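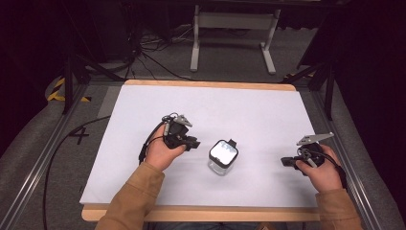 *白色台板上方的两只手持夹爪*

# 怎样用手工统计排序投票

最后修改:十月

排序投票的选票,填起来比较容易,数起来容易出错。我在 Plilten 参加过几次小型的居民投票,后来把我们的做法写成笔记,放在这个页面上。它适合选一个结果的投票,例如选一个名字、选一位代表、选一个要拨款的项目。如果你们要同时选几个结果,请不要用这个方法,那种计算的规则不一样。

我说的“排序投票”,意思是投票人在每个选项旁边写数字:最喜欢的写一,其次写二,以此类推。统计的时候先看大家的第一选择。如果没有选项超过半数,就淘汰票数最少的选项,把它的票转给这些票上的下一个选择,然后再数一次。

## 开始以前要定好的规则

规则应该在发选票以前写下来,并且让所有投票人都能看到。如果开箱以后才讨论规则,每个人都已经知道哪种解释对自己有利,讨论会很困难。

我们写下来的规则有下面几条:

- 投票人可以只排一部分选项,不必全部填完。
- 两个选项写了同一个数字,从这个数字开始,后面的排序都不算,前面的仍然有效。
- 数字跳过了一个(例如写了一和三,没有写二),按顺序往前补,三当作二。
- 只打了一个勾、没有写数字的票,勾当作第一选择。
- 打了几个勾、又没有数字的票,是废票。
- 空白票单独放,不计入半数的计算。

最后一条要特别注意。“超过半数”是指哪个半数,各地的做法不同。有的地方用第一轮的有效票做基数,以后不变;有的地方每一轮都用还在计算中的票做基数。我们用的是第二种。两种都可以,但是只能选一种,并且要写清楚。

还要写明平票怎么办。我会在后面讲。

## 选票怎么设计

一张选票只问一个问题。选项的名字要写全,字要大,每个名字右边留一个空格,空格要够写一个清楚的数字。

我建议在选票上面印一个填好的小例子,例子里用的选项要和真正的投票没有关系。我们第一次用的是水果的名字,效果不错。以前 Jendley 社区的选票上只有一句说明,“请按喜好排序”,结果有一些人把最大的数字给了最喜欢的选项,像打分一样。统计的人看不出来哪些票是这样填的,也没有权利去猜。所以说明里一定要有这句话:**一是您最喜欢的。**

选项的顺序也有影响。排在第一行的选项会多得一点票。如果能印几种不同顺序的选票,最好这样做。如果不能,就用抽签决定顺序,不要用拼音或者笔画。

选项太多的时候,人们排到后面就随便写了。我觉得五六个选项已经足够。收到的建议比这个多的话,先请提建议的人看看,能不能把相近的合并。

## 需要准备的东西

1. 一张大桌子,选票可以铺开,不会互相盖住。
2. 每个选项一个浅的盒子,外面写上名字。
3. 再加三个盒子:“空白”、“废票”、“用尽”。
4. 橡皮筋和小纸条。
5. 记录表,每一轮占一行。
6. 两种颜色的笔。第一次数用一种,复核用另一种。

桌子上不要放铅笔以外的饮料、食物这类东西,铅笔也最好收起来。选票上不应该出现统计人员的任何记号,所以需要做标记的时候,请写在小纸条上。

“用尽”盒子是给什么用的?有的票只排了两个选项,这两个选项都被淘汰以后,这张票就没有下一个选择了。它不是废票,前几轮它都算过。把它和废票混在一起,最后的数字就对不上。

## 统计的步骤

### 第一步:数总数

打开票箱以后,先不看内容,把所有选票正面朝下数一遍。这个数要和签到表上的人数比较。差一张也要写在记录里,并且写可能的原因。有人领了选票没有投,这是常见的。票比签到的人多,就要停下来,检查签到表。

### 第二步:分出空白票和废票

一张一张翻过来看。遇到不确定的票,不要一个人决定,先放在桌子中间,等全部看完以后一起处理。一起处理的好处是,同一种问题可以用同一种办法解决。

### 第三步:按第一选择分到盒子里

分完以后,每个盒子里的票捆成小捆,一捆最多 40 张,上面放一张小纸条,写选项的名字、张数和轮次。捆太大,复核的时候如果数错,就要从头再数很多张。

两个人分别数同一捆,第二个人数完以前不看纸条上的数字。两个数字相同,才写进记录表。

### 第四步:检查有没有超过半数

把所有盒子的票数加起来,除以二。有一个选项的票数大于这个结果,投票就结束了。正好等于一半,不算超过。

### 第五步:淘汰和转移

没有选项超过半数,就拿出票数最少的那个盒子。把里面的票一张一张看,找到这张票上**还没有被淘汰的**下一个选择,放进对应的盒子。没有下一个选择的,放进“用尽”。

这里最容易出错。比如一张票的第二选择在前一轮已经淘汰了,就要看第三选择。我们的办法是把已经淘汰的选项写在一张大纸上,贴在桌子对面的墙上,转移的人抬头就能看到。

转移过来的票先不要和原来的捆混在一起。另外捆好,纸条上写“第 2 轮转入”。以后如果要检查,就能知道每张票是从哪一轮来的。

### 第六步:每一轮都核对

每一轮结束以后做这个加法:

> 各选项的票数 + 用尽的票数 = 第一轮的有效票数

等号两边必须一样。不一样的话,不要继续,先找到那张票。我的经验是,它常常夹在橡皮筋下面的两张票中间,或者还留在被淘汰的盒子里。

然后回到第四步。

## 一个小例子

假设有九张有效票,要给一个阅览室选名字,选项是“河边”、“灯塔”和“石桥”。

| 选项 | 第一轮 | 转移 | 第二轮 |
|---|---|---|---|
| 河边 | 四 | 零 | 四 |
| 灯塔 | 三 | 加二 | 五 |
| 石桥 | 二 | 淘汰 | — |
| 用尽 | 零 | 零 | 零 |

第一轮没有选项达到五票。“石桥”最少,被淘汰。它的两张票上,第二选择都是“灯塔”,所以“灯塔”变成五票,超过半数。

如果那两张票中有一张只写了“石桥”,这张票就进入“用尽”,“灯塔”得四票,和“河边”相同。这时候就需要平票的规则了。

## 平票

平票有两种:最后一名平票,和最后两个选项平票。

最后一名平票时,我们先看前一轮谁的票少,就淘汰谁。前一轮也相同,再往前看。一直到第一轮都相同,就抽签。抽签要当着在场的人做,结果写在记录表的备注里。

有一种情况可以简单一些:几个最少的选项加在一起,票数还是比倒数第二少的那个选项低,就可以把它们一起淘汰,结果不会改变。“倒数第二少”这个说法容易误解,我的意思是,比它们高一级的那个选项。如果统计的人不熟练,我建议还是一个一个淘汰,慢一点没有关系。

最后两个选项平票,我们也是看前面各轮,票多的获胜。有的地方会重新投票。重新投票要花时间和钱,但是对重要的决定,我认为值得。

## 什么时候不适合用手工

在 Hiebert 有过一次给公共小项目拨款的投票,金额是 3,000 欧元,选票收到了 2,000 张。用手工统计从上午做到很晚,中间还有一次核对不上。那样的规模,我会建议把选票录入电子表格。Nandov 那边的做法是,由两个人分别录入同一张票,然后比较两份表格,只检查有差别的行。

录入也有需要注意的地方:

- 每张票先编号。号码写在选票背面,录入以前把票混合好,让号码和投票的先后没有关系。这是“不在选票上写字”的唯一例外。
- 表格里保留投票人原来写的数字,不要在录入时就“改正”。跳过的数字、重复的数字,由后面的公式按规则处理。
- 原始表格保存一份,不再修改。计算在副本里做。

选票不多的时候,我仍然更喜欢手工。人们可以站在旁边看,看到自己支持的选项被淘汰,也看到那些票去了哪里。

## 公布结果

只公布获胜的选项是不够的。请公布每一轮的表格,包括空白票、废票和用尽的票。废票要写原因,例如“多个勾,没有数字”。

如果投票的人很少,就不要公布每一张票的完整排序。选项多的时候,一种少见的排序可能让别人认出是谁投的。

选票放进信封,封口处由两个统计的人签字,保存到异议期结束。异议期多长,也要在开始的规则里写好。我们那里是从公布结果的第二天开始计算。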